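The Loan Period

Print | E-mail this story
Shares: 2203

The kit arrived from Solgate in April, in 3 crates, with a loan agreement that ran longer than the assembly guide. I was to keep it until the review was filed. The agreement defined filed. It also defined keep.

I had been writing product reviews for the Clalden trade bulletin long enough to have a form for them. Section 1 is what is in the box. Section 2 is setup. Section 3 is performance under the vendor's own conditions, and Section 4 is performance under mine. Section 5 is a recommendation of one sentence. The bulletin pays by the section, and I have never been late with any of them.

The product was called Strachan. It consisted of two arms, two hands, a controller, and a license for the software that learns a task from a person performing it. The operator wears a harness and a pair of gloves. The operator moves, the arms move, the joint positions are logged, and after enough repetitions the operator takes off the harness and the arms do the task alone. The brochure called this handing over. The assembly guide called it Mode 2.

Setup took one afternoon and part of the next morning. The bolts were all of one size, which I noted as a strength. The cable for the right arm was too long for its clips and I noted that as well. Calibration required me to touch each fingertip to its thumb and hold still while the software found the offsets. It found them on the second attempt. On the first it reported that the left hand was already in use.

I wrote down the message and the time, which was 4:40 p.m., and restarted the controller.

Vendor conditions were blocks. The arms stacked blocks in Mode 2 after the recommended number of repetitions. They set each one down squarely, released it, and withdrew along the same path they had come in on. I ran the sequence until lunch. There were no drops. Section 3 was three paragraphs and I did not have to revise any of them.

For Section 4 I use household work. Readers of the bulletin run small bakeries, laundries, and packing rooms, and they do not stack blocks. I had chosen bread because my mother baked it and because a bun is a fair test of a hand. It is light, it rolls, and it records the grip. A hand that closes too far leaves a mark that anyone can read.

The task was to pick up a bun, carry it to a bowl, and put it in. I ran the repetitions in the evenings. By the second evening I had stopped thinking about the harness. It is a comfortable harness. I said so in the draft.

It was during these evenings that I noticed the left hand. I reach for a thing with my fingers spread and then pause above it before closing. I had not known this. In the log it showed as a flat line of just under a second, every time, at the same height. I tried to train it out. I reached faster, and the flat line moved but did not get shorter. The software has a filter for hesitation, and I turned the filter on. The log came back clean and the arm still paused.

I called the support line in Skosville. The person who answered was courteous and had me read out the firmware version. Then I was asked whether anyone else had worn the harness. I said no. I was asked whether the pause was mine.

"It's in my log," I said.

"That isn't quite the question," the voice said, and put me on hold, and the line closed at six.

My mother used to do it. She would hold her hand open over the tray after it came out, over each one, before she took it. As a child I assumed she was checking the heat. Later, when she was not baking for anyone in particular, she did it over buns that had been on the counter since morning, and I did not ask. There was a point after which it would have been a strange thing to ask, and I was careful to stay on the far side of it.

The loan agreement covers this, in a way. Clause 11 says that motion data remains the property of the person whose motion it is, except where the origin of the motion cannot be established. It does not say who owns it then. I read the clause through twice and put the agreement back in its sleeve.

I ran Section 4 in Mode 2 the next day, with the harness off and hanging on its hook.

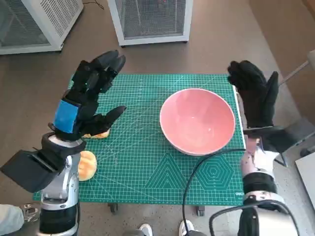

The success rate was acceptable. I used the bulletin's usual measure, which counts a transfer as complete when the object is at rest in the container and the hand is clear of it. I logged grip force, path error, and cycle time. Cycle time was the weak figure. Solgate quotes a shorter one, and the whole of the difference was the pause.

A reviewer is supposed to report this as a defect. I have reported smaller ones. There was a conveyor whose belt ran slightly warm, and I gave it a paragraph, and the maker wrote to the bulletin to complain. The pause costs a bakery something on every piece. Over a shift it is real money. I worked out the sum and had it in the draft for most of a day.

Then I ran the task again with no one in the harness and sat where I could watch the left arm from the side. It reached. It held its hand open. I found that I was waiting with it, and that I knew to within a very small margin when it would close.

In the end I put the cycle time in the table, where anyone can find it, and left the cause out of the text. The recommendation reads: Suitable for light handling where speed is not the first concern. It is one sentence, as required.

The agreement says the crates must be packed in the reverse of the order in which they were opened, and that all trained tasks must be erased from the controller before return. There is a menu for it. The menu asks if you are sure, and then it asks again with the task name filled in. I had not given the task a name. In the field the software had put the date and a number, 1397, and under Operator it had put nothing.

I packed the first two crates and carried them down to the door. The controller goes in the third. The courier is due at nine in the morning, and the agreement allows for one missed collection before charges apply.

I set out another bun and started Mode 2.

Print | E-mail this story

Comments (4)

benchtop_reader
Support lines that close at six while you are on hold are the most realistic thing in this. I would like to read Clause 11 in full.

mill_lane
My father tapped the lid of every jar before he opened it. I do it too. Didn't expect to be thinking about that over a story with a firmware version in it.

torque_spec
Minor point: if the hesitation filter cleaned the log, Mode 2 should play back the clean version. Unless the filter only touches the display copy. I have used software like that and would not recommend it either.

oatcake
Did the courier get the third crate or not?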